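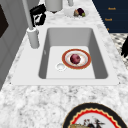

# Personal Narrative, Session 3: Chores, Arguments and Other Gold

Varard Summer Writing Workshop
Wednesday, July 24, 2019

Welcome back! Your first drafts were a joy to read, and a lot of you are braver on the page than you think. Today is all about family scenes, the small ones. A fight over the dishes can carry a whole essay if we can hear the people in it.

## Start late

Most drafts spent a page waking up, getting dressed and explaining who everyone is. Cut it! Drop us in at the moment somebody wants something.

*Slow:* My mom has always had a lot of rules about the kitchen, and one of them is about plates.

*Faster:* "Whose plate is this?" my mom called up the stairs.

We get the mom, the rule and the trouble in one line, and we already want to know who did it.

## Let people talk badly

Real families interrupt. They answer a different question from the one they were asked, and they bring up that thing from last January. Let them! Try reading your dialogue out loud with a partner — if you both sound like a greeting card, rough it up.

Watch the tags, too. "Said" and "asked" do nearly all the work. If the line is angry, we'll hear it, and you can save "roared" for the one time your dad really did.

## Stay the kid (for now)

You know more today than you did at nine. Hold that back until close to the end, and let the nine-year-old be completely sure and completely wrong. It's funnier, and it hurts more when it needs to.

## In class

- Free-write on a chore you hated. Pens moving the whole time, no erasing.
- Underline the 2 sentences you like best.
- Swap with a partner and ask each other one nosy question.

## For next time

Read "The Drasix Street Bus" in your packet and mark the spot where the narrator stops pretending. Then write a scene of at least 100 words with two speakers and no explaining. Almost 40 of those lovely blue notebooks are still in the Pearce Room, so grab one if yours is full!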